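# Graromus Field Print Kit

The Graromus is a fingerprint kit for patrol officers and property crime units. It covers two jobs: dusting and lifting prints at a burglary or vehicle break-in, and taking inked elimination prints from the people who live or work there. It is packed and shipped by Varasora.

The kit weighs less than most evidence cases and fits behind a front seat. The lid locks open at a right angle, so it can be used as a small work stand on a tailgate.
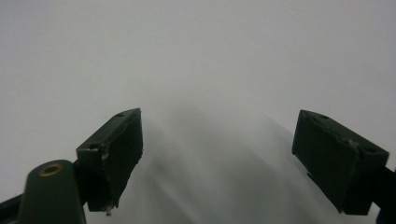 *Green gripper fingers, open, over a pale surface.*

## In the case

- Black powder and white powder, one jar each
- 2 fiber brushes, one for each powder
- Lifting tape, one roll, with dispenser
- 138 backing cards, white on one side and black on the other
- Kamico ink pad with hinged cover
- 14 elimination print forms
- Scale rulers, evidence labels, pencil

Gloves are not included. Departments usually have their own supply and sizes.

## Using the powders

Keep the brushes apart. A brush that has been in both jars leaves gray smears on glass and has to be replaced -- washing it does not help. Start with very little powder and add more only if ridges begin to show. Photograph the print with a ruler before you lift it.

Case number, location and initials go on the card before it leaves the scene. The cards have printed lines for all three.
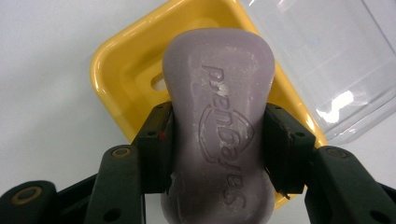
Elimination prints go faster when people know the ink comes off. The Kamico pad uses a water-based ink, and it needs no solvent or special wipes. Ordinary bar soap, like the purple Safeguard shown, and a sink are enough. Have the person wash and dry their hands before printing too, as lotion and grease will blur the ridges.

## Refills and ordering

Cards, tape, forms and ink pads are sold separately. The Đỗ brush set also fits the case and is softer, for use on painted surfaces. Complete kits are $190 each. Orders placed in December ship after the new year.

Agency quotes: Benvinda Antunes, sales desk.
Training and repairs: Adelino Baptista. Please include the serial number from inside the lid.

Page updated 2023-06-04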